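I'd been trying to get the woman who runs the Skadier weather station on the phone since November, and when she finally picked up she was eating toast. "You want to talk about the fog, don't you?" she said. Well, yes! Everybody in Niskanen wants to talk about the fog.

If you missed it, a bank of freezing fog settled over Briris Lake and stayed put for 73 hours. Pilots hate that kind of thing. Kids love it (mine licked a fence post, but we'll skip that part).

"It's an inversion, plain and simple," she told me. "You get warm air sitting on top of cold air, and it works like a lid on a pot. The lake keeps adding moisture and there's no wind to stir it up." She was up at the station for most of it, and from there, at 2000 feet, she was standing in sunshine. "I could see the top of the fog way down below me, flat as a bedsheet. I called my sister in town and told her it was a gorgeous day. She hung up on me."

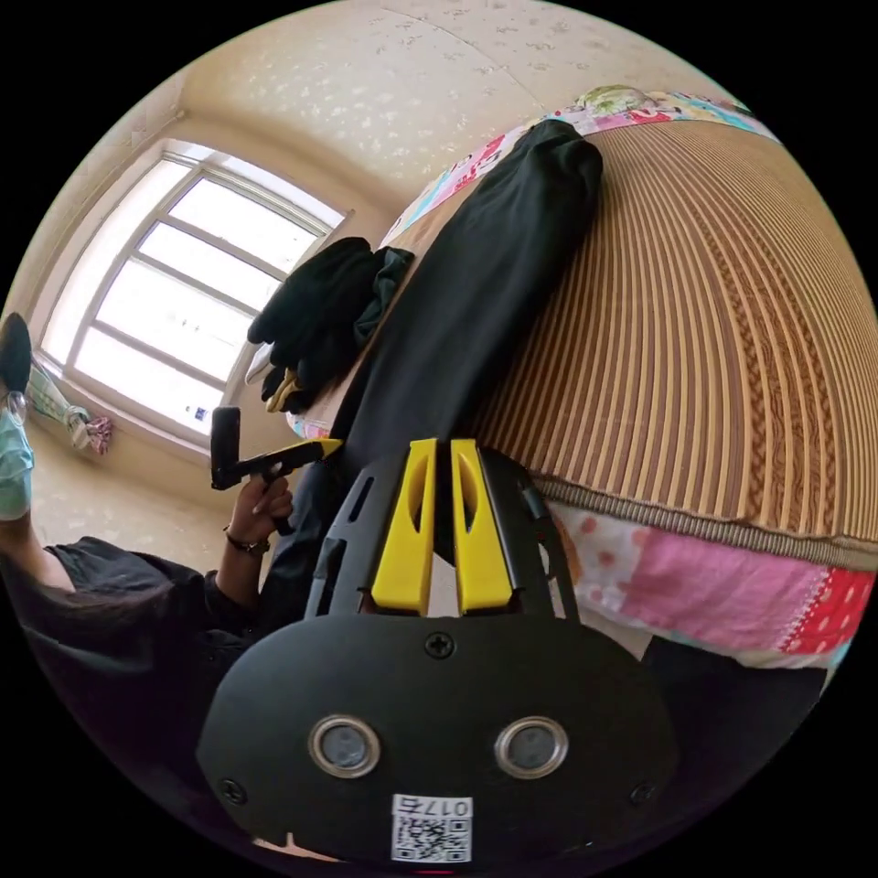 I asked about the white feathery stuff that grew on all the trees, which I've been calling frost my whole life. Wrong, apparently. "Rime," she said, very patiently. "Frost comes from vapor. Rime is little droplets that are already below freezing, and they freeze when they hit something. It builds out toward the wind, what little wind you have." She had 2 inches of it on the fence at her lower gauge, over by Rasar.

So was it a record? She laughed at me. "For my notebook, sure. My notebook isn't very old." She does think people should slow down on the lake road when it happens again, and she figures it will, maybe before spring. Then she had to go read her gauges, and I still had a whole page of questions about hail.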